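Temport Lab Opens Its Tidying Project, and the Arms Are Learning Fast

The two-armed tables at Temport are busy from breakfast until well after dinner these days, and the people who run them couldn't be happier about it. The robotics lab has started the biggest round of example gathering in its history, a project called Kurup, and the whole thing is devoted to one very ordinary chore: picking up loose stuff and putting it where it belongs.

If you have ever cleared a kitchen counter before guests arrive, you know the job. A human does it without a thought. For a robot arm it is a pile of small puzzles, and the lab wants its learning system to see those puzzles solved over and over, by people, with every motion saved.

"We spent a long time on blocks and cups," said Kyu-ri Yang, who leads the project. "Blocks are great! You learn a lot from blocks. But then you hand the system a sock and it has no idea what a sock is going to do."

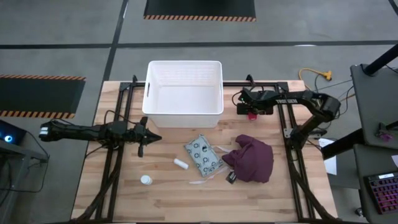 Kurup is built around things that don't hold their shape. Yang's team wrote up a list of household items last winter and sorted it by how much trouble each one was likely to cause, with hard bottles and boxes at the easy end and fabric, film and anything long and floppy at the other. Most setups mix the two on purpose. A small white bottle may share the table with a bunched-up maroon cloth, a printed packet and a roll lying on its side, and the big white bin at the back starts out empty. The operator decides what to go for first and which arm should do it, and those decisions get saved along with everything else.

Each complete run, from the first move to the last item in the bin, is called an episode. The lab had 532 of them on its drives at the end of July, and 255 of those used both arms on the same item at some point. That second number is the one that gets people excited around here. Two-handed work is where the earlier system, Grirkura, ran into trouble. It could reach and grab nicely with one side, then leave the other arm hanging there with nothing to do.

"You'd watch it and want to shout, use your other hand," said Bok-nam Jeon, who trains the operators. "Now we have people showing it how, all day long, in all kinds of different ways. Some of them are so elegant about it. I have one operator who pins the end of a strip with the left and feeds it in with the right, like somebody putting away a garden hose."

Jeon has 12 operators on her schedule, and only a few came in with a robotics background. One used to dress windows for a department store, another repaired sewing machines. New people get around 20 hours of practice before any of their episodes count toward the set. Jeon says the first few hours are mostly spent slowing down. People want to snatch at things, and the arms reward a lighter touch.

The rules for a good episode are surprisingly relaxed. Fumbles are welcome. If something slips out of the fingers, the operator goes back and gets it, and the recovery stays in. Yang is especially fond of those recordings, and she has a folder of favorites that she shows to anyone who stops by her desk. What the team does throw out are episodes where the operator paused for a long time in the middle, or where an item ended up on the floor and couldn't be reached.

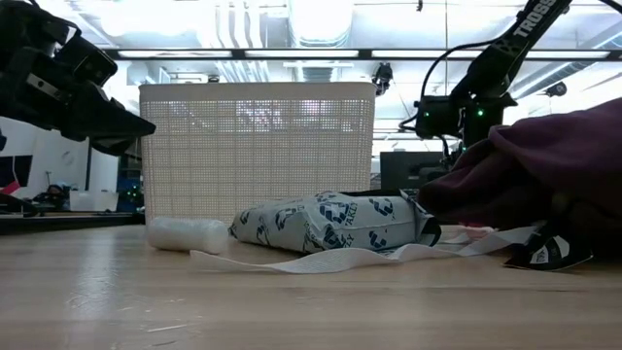 Between episodes, the items get moved. Sometimes that means a full reshuffle and sometimes just a quarter turn of one package, and operators are encouraged to be messy about it. Early on the team noticed that people left to themselves make very neat messes, with everything spaced out and facing the same way, so Jeon started asking operators to set up the table for each other. That changed things in a hurry! A little friendly competition has grown up over who can leave the worst tangle for the next person.

Training on the first batch has already begun on Cloltirard, the lab's computing cluster. Yang is careful about what she promises from it. The early version handles rigid items well, and it will reach for cloth with some confidence, though it tends to let go too soon. Long, thin items are still mostly beyond it. She expects that to improve as more episodes of exactly that kind come in, and the schedule has been shifted to favor them through the fall.

There is also talk of changing the containers. All the episodes so far end with things going into a bin or basket, and several operators have asked for drawers, which would mean one arm holding something open while the other works. Yang loves the idea. Jeon would like a few more trained people first.

The lab is taking names now for its next group of operators. No experience is needed, shifts run four hours with breaks, and evening slots are the easiest to get. Anyone curious can come to the open practice session at 6 p.m. in the main hall and try the controls for a few minutes. Jeon will have the tangles ready.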